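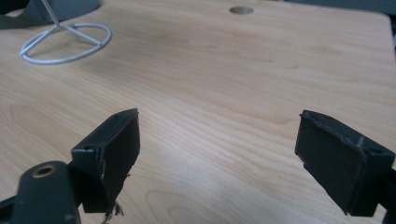 Figure 4. Hand-held gripper over the desk at the Balham site. Scuffing is visible on both finger pads, with frayed fibres at the lower edge of the left pad.

Research > Reports > Manipulation > Pad wear in hand-held grippers

03/04/2020, by the Nadine project group, Plernesport
Last updated: October

4. Failure of the finger pads

4.1 Description of the fault

The fault considered in this section is a gradual loss of grip at the finger pads of the hand-held tool. It was first recorded at the Balham site in the second half of the collection period, when the operators' logs began to show a rise in objects slipping during the lift. At that stage the slips were entered as operator error and no tool was withdrawn. The pads were examined only after a stacking task had to be abandoned, by which time the tool in question had completed 1695 grasps on one pair of pads.

Two kinds of damage were found. The first was surface wear on the inner faces, in the form of pale scuffs where the black finish had been rubbed away. Such marks can be seen on the left pad in Figure 4, where they gather in a lighter patch near the middle of the face. The right pad shows a thin scuff near an upper corner. The second was fraying, which in the figure is confined to a small tuft of grey fibres hanging from the left finger. We treated the two as separate faults, as either could be found without the other on the tools inspected.

4.2 Effect on the recorded data

Wear of this kind matters more in a hand-held tool than in a fixed arm. An operator who feels an object begin to slide will close the fingers further or tilt the wrist, often without noticing that this has been done. The grasp then succeeds and is stored as a normal trial. A policy trained on such trials learns the correction together with the task, and repeats it on an arm whose pads may be new.

The effect was checked by comparing the closing width in early and late trials of the same task. For the first 800 grasps on a new pair of pads the closing width for a given object remained within the limits set out in Section 3. Beyond 900 grasps it fell outside those limits on the smooth objects in the set, and the operators began to report that a second attempt was needed. The fabric objects were not affected to a degree that we could measure. No firm statement can be made about the range between these two points, because the pads were not inspected during it.

Loose fibres were a smaller problem, though a harder one to find in the records. In one group of trials a strand had moved across the lower part of the camera view and was taken by the segmentation step to be part of the held object. These trials were removed by hand. It is possible that others remain in the set, and users of the first release should bear this in mind.

4.3 Cause

The Vītola pad set used in the study was fitted according to the instructions supplied with it. The fixing screws were checked on every tool at Balham and none was found loose, and an early suggestion that the fingers had moved out of line was therefore set aside. The more likely cause lies in our own procedure. Operators had been told to close the fingers fully between trials so that the width reading could be set to zero, and did so with some force. Each trial thus brought the pads into contact with one another as well as with the object.

A second cause was contact with the desk. Flat objects have to be approached at a low angle, and the lower edges of the fingers may then drag along the surface. Most of the fraying was found on tools assigned to the flat object tasks. We did not run a controlled test of this point and it should be read as an observation only.

4.4 Measures taken

The full close between trials was replaced by a light touch against a gauge block. Pads are now inspected at the start of each session and after every 30 grasps on flat objects. Any pair showing a loose fibre is changed before work continues, and all pairs are changed at 800 grasps whatever their condition. The number of grasps is stored with each trial, which was not the case in the first release.

Slips are no longer entered under operator error unless the pads have been inspected on the same day. Under the earlier practice the log gave a cause before one had been looked for, and this delayed the discovery of the fault. The revised log sheet is given in Appendix B. Trials recorded at Plernesport before the change have been kept in the set but are marked, and they are left out of the results reported in Section 5.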